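Death Notices in Three Local Newspapers: How the Widows of Public Men Are Described
Final project report, Media and Society
Sandra Garside

1. Background

When a mayor, a factory director or a party official dies, the local paper usually prints a long obituary. When his widow dies, often many years later, the paper prints something too, but it is shorter and follows a different pattern. I wanted to find out how different it is, and whether it has changed over time.

My project covers three papers from the same region: one published in Stukgate, one in Dovier and one in Hulme. I picked them because their back issues are held in the same library and because all three kept a regular page for deaths during the whole period. I left out the Henard paper. It stopped printing for several years and the gap would have made it hard to compare.

2. Material

I read 758 death notices and obituaries. Most were short family notices paid for by relatives. I used these only for background. For the main part of the work I chose 100 longer pieces written by the papers' own staff, half of them about men who had held public office and half about women who had been married to such men.

A piece counted as long if it had more than one paragraph and gave at least one fact about the person's life besides age and place of death. Two pieces in the Dovier paper were printed twice with small changes. I used the later version both times.

The Stukgate issues were on microfilm and some pages were too dark to read. I skipped those, so the Stukgate numbers are probably a little low for the early years.

3. Method

For each piece I wrote down what the headline said, what the first sentence said, and in which paragraph the person's own work or education was first mentioned. I also noted whether the husband or wife was named, and where. At first I tried to mark the tone of each piece as warm, neutral or cold. I gave this up after the first week, as I kept changing my mind about the same articles on a second reading.
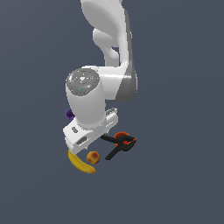 The notes went into one spreadsheet with a row for each piece. I checked every tenth row against the original page on a Friday afternoon near the end of the term and corrected a few mistakes, mainly in the paragraph numbers.

4. Results

The clearest difference was in the first sentence. In the pieces about women, the husband was nearly always named there, and in many cases his office came before her own name. In the pieces about men, the wife usually appeared at the end, in the list of surviving family. Some of the men's obituaries did not name her at all.

The women's own work tended to come late. A former school principal in Hulme was called "the widow of the late mayor" in the headline, and her thirty years in the school were given one line in the fourth paragraph. A Dovier piece about a woman who had run a district hospital laboratory was more balanced – it named her job first and her husband second – but it was written by a former colleague of hers.

Birthplace and parents were mentioned more often for women than for men. I had not expected this. It may be that the writers had less other material to hand and used what the family gave them.

Over time the pattern got weaker in Dovier and Hulme. In Stukgate it hardly changed. The same editor was in charge of the deaths page there for most of the period, and I think that explains part of it, although I could not confirm it with the paper.

5. Problems and limits

The sample is small and comes from one region. I worked alone, so there was no second reader to compare my notes with. I also had no way of knowing which facts were supplied by the family and which were left out at their request. A person who asked for privacy would look the same in my spreadsheet as a person the paper had overlooked.

6. Further work

The Henard paper could be added for the years it does cover. It would also be useful to look at the funeral reports, which were printed separately and sometimes quote the speeches. The spreadsheet and my reading notes have been left with the department office.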